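Zwischenbericht zum Vorhaben »Greifen im Haushalt«, Teil Beschaffung und Mittelplanung
Projektkürzel: Grornska
Stand: 16.11.21

1. Vorbemerkung

Der letzte Bericht endete mit dem Satz, die Beschaffung sei »im Wesentlichen abgeschlossen«. Dieser Satz stammt von uns, wir ziehen ihn zurück. Im Wesentlichen abgeschlossen war die Beschaffung der Tische.

Der Arm selbst steht inzwischen, läuft und ist inventarisiert, letzteres doppelt, weil Steuerung und Mechanik in der Anlagenbuchhaltung als zwei selbständig nutzbare Güter gelten. Wir haben einmal versucht, die Mechanik ohne Steuerung selbständig zu nutzen. Sie eignet sich als Garderobe.

2. Mittelabfluss

Die Personalmittel fließen wie geplant. Die Sachmittel fließen nicht, sie tröpfeln, und zwar vorwiegend in Posten, die im Antrag unter »Kleinmaterial« zusammengefasst waren. Unter Kleinmaterial hatten wir uns seinerzeit Schrauben vorgestellt. Inzwischen fallen darunter Kabelführungen, Ersatzpads, ein Satz Adapterplatten für die Handgelenkskamera und sämtliche Haushaltsgegenstände, mit denen gearbeitet wird.

Letztere haben eine eigene Geschichte. Die Beschaffungsstelle bat um eine technische Begründung für den Kauf von Kehrgarnituren, Körben und Küchenutensilien, nachdem der Verdacht aufgekommen war, hier werde ein Büro eingerichtet. Wir haben die Begründung geliefert. Sie ist länger als die für den Arm. Das Verfahren ist abgeschlossen, die Gegenstände sind bezahlt und werden genutzt.

Bei den größeren Posten ergibt sich folgendes Bild:

Greifarm mit Steuerung: beschafft, abgenommen, bezahlt.
Parallelgreifer, erster Satz: beschafft, in Betrieb.
Handgelenkskamera: beschafft, in Betrieb, Halterung im zweiten Anlauf passend.
Greifer, zweiter Satz: Angebote liegen vor, siehe Abschnitt 3.
Zweiter Arbeitsplatz: verschoben auf Februar, siehe Abschnitt 5.

3. Angebote für den zweiten Greifersatz

Angefragt wurden Prundley, Gebru und Covgate. Alle drei haben geantwortet, was wir ausdrücklich festhalten möchten.

Prundley bietet den günstigsten Grundpreis. In diesem sind Finger nicht enthalten. Auf Rückfrage wurde uns erklärt, viele Kunden wünschten den Greifer ohne Finger. Mit Fingern, Pads und dem Kabel, das ebenfalls viele Kunden nicht wünschen, liegt das Angebot im Mittelfeld.

Gebru liefert komplett, nennt aber eine Lieferzeit von 14 Wochen, gerechnet ab technischer Klärung. Wann die technische Klärung beginnt, ist technisch noch nicht geklärt.

Covgate ist teurer und hat dafür sofort ein Leihgerät in Aussicht gestellt. Die Pads sind dort einzeln nachbestellbar. Das klingt nach einer Nebensache, bis man einmal einen ganzen Finger gekauft hat, um ein Stück Belag zu ersetzen. Wir haben das einmal getan und den Beleg unter »Kleinmaterial« abgelegt.

Unsere Empfehlung lautet Covgate, vorbehaltlich einer schriftlichen Zusage zu den Pads. Die mündliche liegt vor und war sehr herzlich.

4. Stand der Arbeiten

Bislang wurden über 200 Durchläufe aufgezeichnet. Der Schwerpunkt lag auf dem Ein- und Ausräumen von Behältern, einer Aufgabe, die im Antrag auf einer halben Seite behandelt wird und im Betrieb den größten Teil der Zeit beansprucht. Großflächige Teile mit klaren Kanten machen vergleichsweise wenig Kummer. Schwieriger sind dünne und kleine Gegenstände, bei denen die Fingerspitzen sauber schließen müssen. Hier entscheidet sich, ob ein Greifer sein Geld wert ist, und in den Datenblättern steht dazu erfahrungsgemäß wenig. Angegeben werden Hub, Kraft und Gewicht sowie ein Foto, auf dem der Greifer ein Ei hält. Eier kommen in unserem Vorhaben nicht vor.

Für die Auswertung bedeutet das zusätzlichen Aufwand beim Sichten der Aufnahmen, den wir im Personalansatz unterschätzt haben. Ein Ausgleich innerhalb der Titelgruppe ist möglich und wird mit dem nächsten Mittelabruf angezeigt.

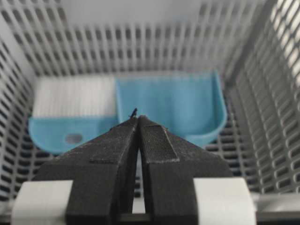
Reicht der bewilligte Rest für den zweiten Greifersatz?
Für den Greifersatz reicht er, für Greifersatz und Wartungsvertrag zusammen nicht. Wir schlagen vor, den Wartungsvertrag zunächst auszusetzen und nur die Ersatzpads fest einzuplanen.

5. Planung bis zum nächsten Bericht

Der zweite Arbeitsplatz verschiebt sich auf Februar. Grund ist der Stromanschluss, der nach Auskunft der Haustechnik vorhanden ist, nach Auskunft unseres Messgeräts aber nicht. Beide Seiten beharren auf ihrer Darstellung. Eine Begehung ist beantragt.

Bis dahin soll der zweite Greifersatz bestellt und am vorhandenen Arm erprobt werden. Zu Beginn der Erprobung wiederholen wir die bisherigen Aufgaben am selben Platz und mit denselben Gegenständen, sonst vergleicht man am Ende Körbe und glaubt, man habe Greifer verglichen. Erst danach kommen neue Behälterformen hinzu.

Für die Abnahme beider Arbeitsplätze sind 5 Arbeitstage vorgesehen. Im Antrag standen 2. Wir haben in der Zwischenzeit eine Abnahme erlebt.

6. Bitte um Entscheidung

Wir bitten um Zustimmung zu folgenden Punkten:

Vergabe des zweiten Greifersatzes an Covgate unter dem in Abschnitt 3 genannten Vorbehalt.
Umwidmung der für den Wartungsvertrag vorgesehenen Mittel in Ersatzteile.
Kostenneutrale Verschiebung des zweiten Arbeitsplatzes auf Februar.
Umbenennung des Postens »Kleinmaterial«. Vorschläge nehmen wir gern entgegen.

Die Angebote sowie die technische Begründung für die Kehrgarnituren liegen als Anlage bei. Die Begründung kann auf Wunsch auch in einer Kurzfassung nachgereicht werden.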